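Kitchen Tips for Cooking With an Older Parent at Home

Posted 19 March 2020 by Alina Rusu

My mother-in-law, Viorica Pascu, moved in with us last August, and I have rearranged this kitchen more times than I can tell you! She still cooks nearly every day and I love that, so most of what follows came from watching her reach for things and grumble.

Start with the shelves. Anything used daily goes between hip and shoulder height, and I mean anything: salt, the small pot, tea, her good knife. The big roasting pan can live up high, where somebody else gets it down. We did the whole kitchen in one afternoon and she was making soup by dinnertime.

Damp dish towels are wonderful under a cutting board. Fold one flat, lay the board on top and it stays put even while you're going at a cabbage. The rubbery shelf liner sold by the roll works too (cut a square, rinse it when it gets crumby), and a smaller piece opens stubborn jar lids like magic.

Keep a clear stretch of counter or table for setting down hot or heavy things. Ours is right by the stove, and the rule in our house is no mail, no keys, no phone chargers. Wipe it last thing at night and you'll be so happy with yourself in the morning.
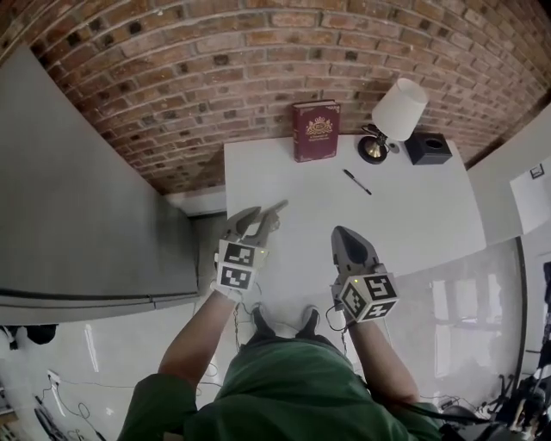
A plain white table with nothing piled on it leaves both hands room to work.

Now, medicines! We keep them out of the kitchen altogether because steam gets into everything, but the list of what she takes is taped inside the cupboard door, in thick black marker, with the doctor's number at the bottom. Write big. Then write bigger.

For labels on jars, use masking tape and put the name on the front and the date on the lid. Viorica likes hers in Romanian, so I've learned a lot of words for beans.

Lighting made a huge difference for us. We stuck 2 battery lights under the upper cabinets, and suddenly she could read the dial on the oven again. A strip of bright tape at the 350 mark helps as well.

Swap heavy mugs for lighter ones with a handle wide enough for three fingers. Fill the kettle halfway, or use a cup to fill it where it sits.

Next up I want to tackle the pantry floor, where the potatoes are. If you have a good way to store them off the ground without bending, please write to me!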